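Startseite > Lehre > Maschinenelemente > Übungsunterlagen
Kategorie: Skripte & Handouts
Suchbegriff eingeben Suchen

Handout 7: Kleinteile ablegen und erkennen

Zum Arbeitsplatz der Übung gehört eine ebene Fläche mit einer blauen Unterlage. Sie wird vor Beginn glatt gezogen. Leichte Falten stören bei großen Teilen kaum, ein schmales Distanzstück kann darauf aber schief stehen. Werkzeug, Schachteln und Mitschriften kommen auf den Nebentisch. 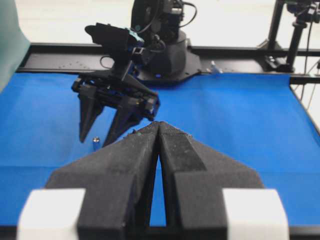
Kļaviņa wendet ein, eine blaue Unterlage sei für blaue Kunststoffteile ungünstig, Grau wäre besser. Der Einwand ist berechtigt, wenn die Teile denselben Farbton haben. Bei einem dunkleren Blau reicht der Unterschied meist aus, sofern das Licht von der Seite kommt und die Zähne Schatten werfen.

Begriffe zum Stirnrad
Nabe: der mittlere Teil, oft erhöht
Bohrung: Aufnahme für die Welle
Zahnkranz: außen umlaufend, bei Geradverzahnung parallel zur Achse

Ein Rad mit einseitiger Nabe wird mit der Nabe nach oben abgestellt. Distanzstücke stehen senkrecht, das Gewinde zeigt nach oben. Zwischen zwei Teilen bleibt so viel Platz, dass man jedes einzeln greifen kann.

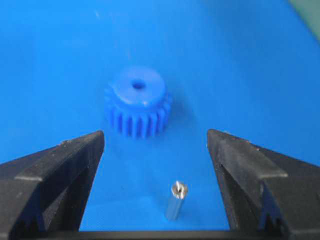
Abb. 2: Stirnrad aus blauem Kunststoff und Distanzstück aus Metall, beide stehend

Aufgabe: Ein Rad hat 32 Zähne und Modul 2. Teilkreisdurchmesser berechnen und Rechenweg angeben. Abgabe im Fach Gresa bis 12 Uhr.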